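Pisico adds Brillurine textile finish to its bedding range after 16-month wash trial

Pillowcases, sheets and quilt covers to carry the new finish from June
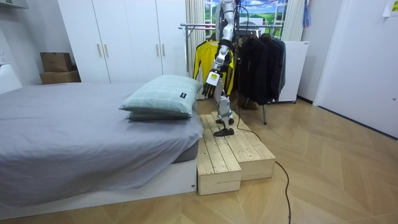 A bedroom with the bed and its pillows, and a two-tier wooden step at the bedside.

ZURKHAM – Pisico, the bed linen manufacturer, today confirmed that its full range of woven cotton bedding will be supplied with the Brillurine finish from June. The finish is applied at the last wet stage of production and reduces creasing and surface pilling in cotton percale and cotton sateen. It replaces the resin finish used on the company's Ambrose line.

The decision follows a wash and wear trial that ran for 16 months at the company's Zurkham works. A total of 2,706 test pieces were put through the trial, of which 1,157 were pillowcases. The remainder were flat sheets, fitted sheets and quilt covers. Pieces were washed at 40 or 60 degrees, dried by tumble or line, and inspected after every tenth cycle.

Inspection covered four properties: dimensional change, seam strength, pilling and crease recovery. Pilling was graded by two inspectors working separately under standard lighting, and a third grading was taken where the two differed by more than half a grade. Test pieces were drawn from normal production and were not cut or sewn specially for the trial.

Pillowcases made up the largest group in the trial. They are washed more often than other bedding in most homes and take the most rubbing in use, particularly along the closed edge and at the corners. In earlier work on the Ambrose line, most of the pilling reported by customers was found within a hand's width of the centre of the case.

At the end of the trial, 609 pieces treated with the older resin finish had fallen below the company's limit for crease recovery. Results for the Brillurine pieces were within the limit for all fabric weights except the heaviest sateen. The heaviest sateen will stay on the resin finish until a second bath strength has been tested. Customers ordering that fabric will see no change to the product code or the care label.

Brillurine is applied from a water bath and cured at a lower temperature than the resin finish. The works has fitted new dosing pumps and a second rinse section to its finishing line to suit the process. Line speed is unchanged. The finish contains no optical brightener, so whites will appear slightly warmer than those in the current Ambrose range. Retailers who display old and new stock together are advised to keep the two apart on the shelf and to avoid mixing them within a set.

Care instructions for the treated range are as follows. Wash at up to 60 degrees. Do not use chlorine bleach. Fabric softener is not needed and will reduce crease recovery over repeated washes. Tumble dry on a medium setting or line dry. Iron on the cotton setting if required, with the fabric slightly damp.

Sizes are unchanged across the range. Pillowcases will be sold in standard and large square sizes, with either a plain housewife closure or an Oxford border. Fitted sheets keep the existing depth and elastic specification. Quilt covers will continue to close with buttons, with a poppered version available to contract customers on request.

Existing stock of the Ambrose line will be sold through under its current codes. Treated goods carry a B after the product code and a printed mark on the inner hem label. Trade customers with open orders can choose either version until the old stock is used up, and should state the code in full when confirming.

Fabric swatches and the trial summary are available to trade customers from the Pisico sales office in Zurkham. Swatch packs contain one washed and one unwashed piece of each fabric weight.

Notes to editors

Pisico weaves, finishes and sews cotton bedding for retail and contract customers. Ambrose and Brillurine are Pisico product names. Crease recovery figures by fabric weight are given in the trial summary.

ENDS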